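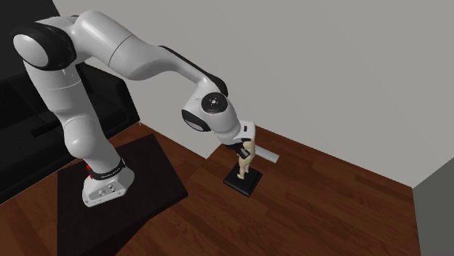

The Long Road to Wonwood

Supporters of Marti have never had much to travel for. The club has spent most of its life in the lower half of the regional league, playing on a ground with one covered stand and a tea hut that shuts at half-time. So when the side beat Homine on penalties in September to reach the cup final for the first time, the question of how to get everybody to Wonwood took over the town for weeks.

Wonwood is on the far coast, a little over five hours by road if the bridge is open. There is a train, with two changes, but the last one back leaves before the final whistle. The club was given 1030 tickets for the away end. They were sold from the ticket window, two per person, and the queue went past the chemist and down as far as the bus station. Season ticket holders had the first morning to themselves. By the following afternoon the window had closed.

That left a lot of people without one. Marti's home crowds had been growing all through the cup run, and the ground was full for the semi-final. Some who missed out had followed the team for decades but had let their season tickets lapse when prices went up. Others had only started coming that autumn. There was a bit of bad feeling between the two groups, mostly aired on the supporters' message board, and it went on until the club announced it would show the match on a screen at the ground.

The coaches

In all, 17 coaches left for the final. The first were meant to set off at seven in the morning from the car park behind the swimming baths. They went at twenty to eight, after a delay while two of the drivers argued over the route. One wanted to go by Vanen and pick up the coast road. The other said the roadworks at Vanen would cost them an hour, and he was right, as those who followed the first man found out.

Travelling supporters will know how the rest of the morning went. The service station ran out of bacon rolls. A flag that had been taped across the back window of coach nine came down on the first hill and stayed down. The radio was on for the build-up, and the pundits gave Marti no chance at all, which was greeted with cheers on every coach.

All of them got in before kick-off, though the Vanen party had only ten minutes to spare and missed the parade of former players round the pitch.

Back at the ground

The screening was put together in nine days. The club hired a screen and stood it on the halfway line facing the main stand, with the terrace on that side opened up as well. Entry was free but you needed a wristband, and 678 were handed out.

It was a cold evening. The tea hut stayed open throughout, which regulars noted with some surprise, and there was a van selling chips by the turnstiles. Children were allowed to sit on the grass at the edge of the pitch as long as they kept off the penalty areas, which had been reseeded.

The picture froze twice in the first half, once for a few seconds and once for nearly three minutes. During the longer gap somebody got the radio commentary up on a phone and held it to the microphone of the public address system. It was hard to follow, but it was enough to tell the crowd that a Marti header had come back off the bar. When the picture returned, the corner that followed had already been cleared.

The match

Wonwood had won the cup four times and played like a side that knew the way. They kept the ball for long spells and took the lead after half an hour with a low shot from the edge of the box. Marti came out quicker after the break. Their equaliser was a scruffy one, bundled in at the far post after a long throw, and at both ends of the journey it was celebrated as if it had been struck from the centre circle.

Extra time was poor. Both teams were tired and neither wanted to make the mistake. The one chance fell to Wonwood with four minutes left, from a free kick that took a deflection off the wall and went in.

There was no way back from there. The players went over to the away end and stayed for some time. At home the terrace emptied slowly, and the chip van did its best trade of the night.

The coaches got in between two and three in the morning. A small crowd had waited up in the car park behind the baths, and they clapped each one as it turned in. The team bus came last and did not stop, but the driver sounded the horn all the way down the hill.

Season tickets for next year go on sale from the window on February 14, 2023. The price has gone up again.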